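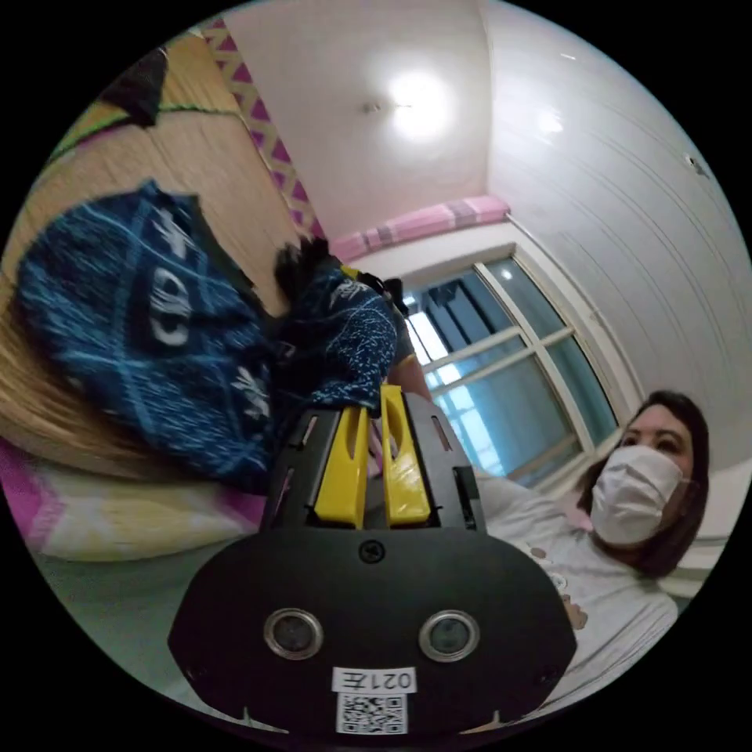
Does a car have a face? Lots of people think so. The headlights are the eyes, the grille is the mouth, and the badge sits about where a nose would go. Your brain is very quick at this. It only needs two round things side by side, like the two dark glass circles with silver rims in the photo, and it starts seeing a pair of eyes. It does the same with wall sockets, houses and the front of a bus. Seeing faces in things that don't have them is called pareidolia (say "parr-eye-DOH-lee-uh").

Car companies know all about pareidolia. That's where you should start being a little careful.

What the ads say

When Hundotow started selling its small car, the Virág, the ad said it had "a smile you can trust." The sports version of the same car has thin, slanted headlights and a wide, dark grille. That one was called "fearless."

Now think about that for a minute. A car can't smile. It can't be brave either, or grumpy, or shy. Under the hood, the two kinds of Virág have the same engine and the same brakes. The main difference is the bumper, the lights and the price. The fearless one costs $2631 more.

Is it worth it? Maybe, if you really love how it looks. But you would be paying for plastic and glass in a different shape, and it won't get you to school any sooner.

Do angry cars go faster?

No. How fast a car goes depends on things like its engine, its weight, its tires and how easily air slides around it. A low, smooth nose can help with the air. Slanted headlights may come along with a nose like that, but the scowl isn't doing the work. And a big, mean-looking grille can make things worse, as air gets caught in it. Some cars even have a grille with no holes in it at all! It's there for show.
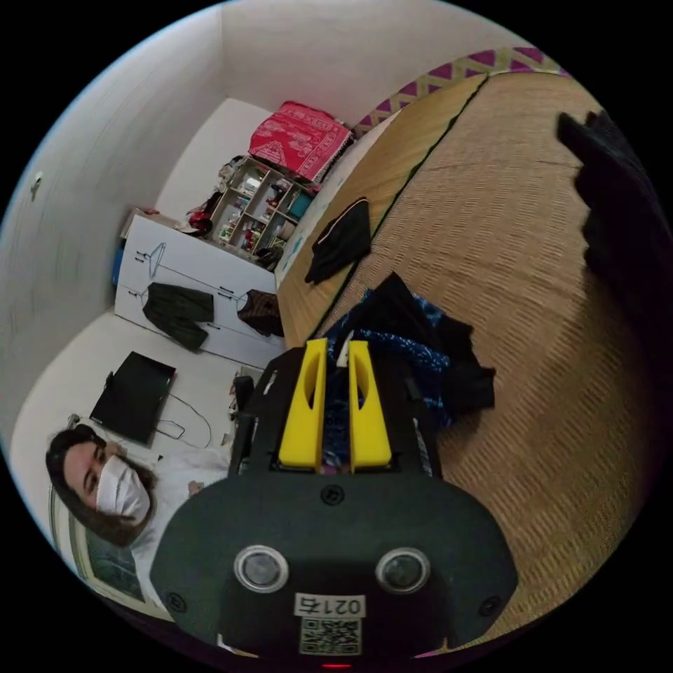 Page last changed: Jun 2, 2018

Are friendly cars safer?

This one fools grown-ups too. A round, cheerful little car looks as if it would never hurt anybody. But to find out how safe a car is, people have to crash some on purpose, with dummies inside, and measure what happens. You can't tell by looking at the headlights.

Ľubica Kollár teaches a class on advertising at the Skonorbridge library. She showed photos of the fronts of cars to nearly 200 kids and asked which one was the safest. Most of them picked the car with the biggest, roundest lights. The test scores were printed on the back of each photo, and that car's score was the lowest of the 4.

Does that prove that cute cars are dangerous? No, and watch out for anyone who says so. It was one small set of cars. Another set might come out the other way. What it does show is that the kids were guessing from the face.

Try it yourself

Look at the cars parked on your street (from the sidewalk, please). Pick one that looks happy and one that looks mad. Then cover the headlights with your thumb, holding it up in front of one eye. Does the car still have a mood? For most people it goes away, or gets a lot weaker.

Next time a car ad comes on TV, listen for the feeling words — bold, caring, proud, playful. Then listen for facts you could check, such as how far it goes on a gallon of gas or how many people fit in it. Write both lists down and see which one is longer.

Words to know

Grille: the part at the front of a car that lets air in to cool the engine (or pretends to).

Bumper: the part at the front and back that takes small knocks.

Pareidolia: seeing a face or another familiar shape where there isn't one.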